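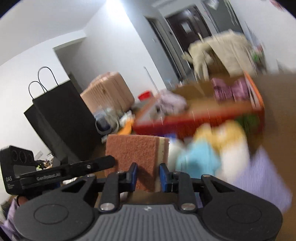 Lorna Abella wrote back within the hour to say she'd believe in a household robot when one could put away her kitchen without being asked twice, and that until then she'd stick with a tea towel and the radio. I'll read that out first. It usually gets a laugh, and it's a fair test.

Slide 2. What I'm going to talk about: picking up, sorting, putting away. Leave out vacuuming and mowing. Those machines mostly cross a flat surface and try not to bump into things. Tidying means getting hold of things.

Slide 3. Hard and soft. A sponge gives when you squeeze it and springs back. A T-shirt gives and stays where it fell. A tin does neither. People change their grip for each one without thinking. A machine has to be shown, or has to work it out from a great many goes.

Pause here. Ask who has folded a fitted sheet properly. Wait for hands.

Slide 4. The Flisdale numbers. 1000 pick-ups across mixed household goods, 18 drops. Sounds good. Then say where the drops were: 16 of them were soft items, the other 2 were a jar lid. Gijs Van Loon will be in the room on Thursday and may want to add something, so leave him a minute.
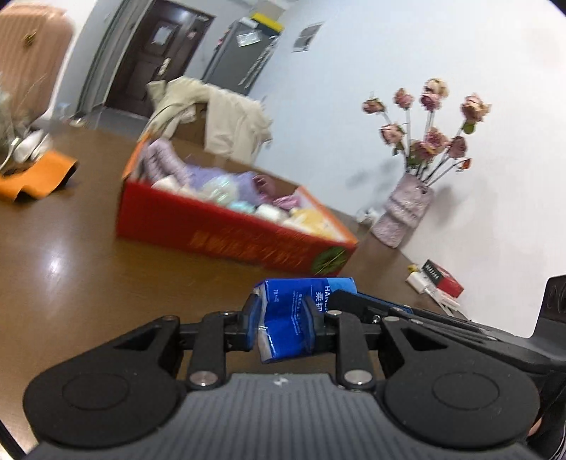 A packet of tissues is a nice middle case. It has a shape, but the shape changes with every tissue you take out, so the grip that suited a full one may crush one that's nearly empty. Same with bread bags, crisps and half a bag of rice.

Slide 5. Shop floor. Stunby have an arm that packs boxes all day – same box, same height, same light. Jurgita Navickas told me it does well until a box arrives dented, and then a person walks over. Don't oversell this one.

Slide 6. So, yet? My answer is some chores, some of the time, with somebody nearby. Sorting hard things into bins, yes. Clearing a mixed heap of clothes, slowly. Putting things where a particular family keeps them, no.

If there's time, the Fajardo clip (no sound, talk over it). If not, go to questions. Likely ones: price, safety round children, jobs. For jobs, pass to Danilo.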